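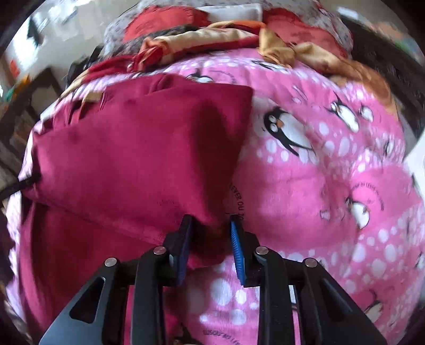 Figure 9. View from the hand-held gripper during a cloth grasp. The two ridged pads pinch a fold of the burgundy cloth near its lower right corner, with the printed pink blanket beneath it.

4.2 Choosing grasps on stacked cloth

The hardest part of the Narkeck set is the group of recordings in which one cloth item lies on top of another. On a bare table, the outline of a folded item is enough to find an edge. In a pile it often is not. The blanket in Figure 9 is printed with penguins, white dots and curved lines of text, and an early version of our edge detector put many of its candidates on the print. The plain cloth on top gave fewer candidates, and most of those fell on creases inside the fold.

We therefore trained the grasp head on closing events taken directly from the hand-held recordings. A closing event is the first image in which the finger gap stays constant for 13 consecutive images. The midpoint between the pads is taken as the grasp point, and the line joining them gives the closing direction. No labels were drawn by hand at this stage. The full set has 3,207 closing events, of which 200 were held out for testing. The held-out events come from homes that do not appear in the training part.

Macarena Bustos and Catalina Escobar checked the held-out events separately and marked each one as an edge grasp, a fold grasp or a surface pinch. Where they disagreed, the event was kept and both labels were counted as correct. We considered dropping these events – the scores would have gone up slightly – but they are typical of what a robot meets in a pile of laundry.

The network sees the same view as the person holding the tool, so the linkage fills the lower center of every image. We tried masking it out. Masking made the predicted closing direction worse, most of all for fold grasps, and we left the fingers visible in all later experiments. Our reading is that the network uses the fingertips as a reference for scale, although we did not test this on its own.

Two kinds of error remain. In the first, the predicted point is on the right item but too far in from the edge, so that closing there would gather several layers. In the second, the point lies on the item below. The second kind is more common when both items have a similar color, and Section 4.3 looks at it in more detail.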